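# Poste de pliage Jeritz - plateau et bac

Relevé de l'atelier Hurkdale, mai. Le plan de travail du poste 2 est utilisé pour le tri et le pliage du linge. Le poste est en service de 7 h à midi.
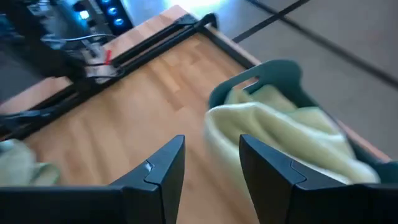
*Plateau en bois clair à lamelles décalées, bordé de rails noirs. À droite, bac en plastique bleu-vert foncé à poignée ajourée, garni d'un tissu jaune-vert pâle.*

**Entretien.** Huile incolore tous les 60 jours, 2 couches fines, appliquées dans le sens du fil. Dépoussiérer les joints avant application.

**Bac.** Référence Trolline au registre. Il se place à droite du plateau - le linge à plier d'un côté, la surface de travail de l'autre.

Relevé et légendes : Bhavana Kartha.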